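4.2 Do households store leftovers as they say they do?

Much of the advice given to households on food waste rests on surveys in which people report their own habits. We have doubts about this. In the Rultport survey, 778 adults were asked how often they put leftovers away in a lidded container, and the answers were so favourable that, taken at face value, there would be little waste left to explain. Bellamy's earlier work in Faltside ran into the same trouble and dealt with it by adjusting the answers downwards by a fixed share. No grounds were given for the size of that share, and we have not followed him.

We asked instead for a kitchen diary. Of the households approached in Pullutville, 74 agreed to keep one and 40 returned a diary complete enough to use. This is a poor rate of return, and the households that dropped out were probably not the same as those that stayed. A family that writes down every spoonful of rice it throws away is already an odd sort of family. The results below should be read with that in mind. 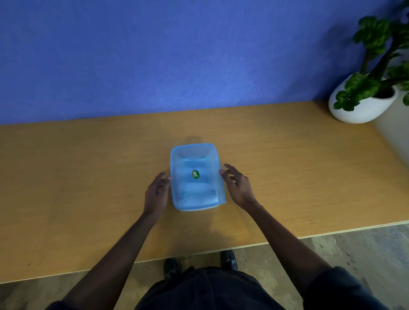
Figure 2. A small plastic food container on a table.

The diaries agree with the survey on one point only: most homes own plenty of containers. Owning them seems to have little to do with using them well. Several diaries record food put away on the evening it was cooked and thrown out a week later, still in its box. Under the survey's wording, each of these would count as a good habit. Nurmi, the labelling scheme promoted to households in the district, makes the same mistake, as it treats food as saved once a date has been written on the lid. We found no sign in the diaries that dated food was eaten sooner than undated food, though the number of dated entries was small and we would not press the point.

Keith Bellamy has argued (personal communication) that the week chosen was unusual, as it fell in November, when people cook larger meals and keep more of them. This may be so. It would not explain why the same households, asked at the end of the week how much they had thrown away, gave lower figures than their own diaries – in some cases with the diary open in front of them.

A longer diary period might settle the matter, but we suspect it would mainly lose more households. Weighing the bins would be a better test, and it is taken up in Section 5.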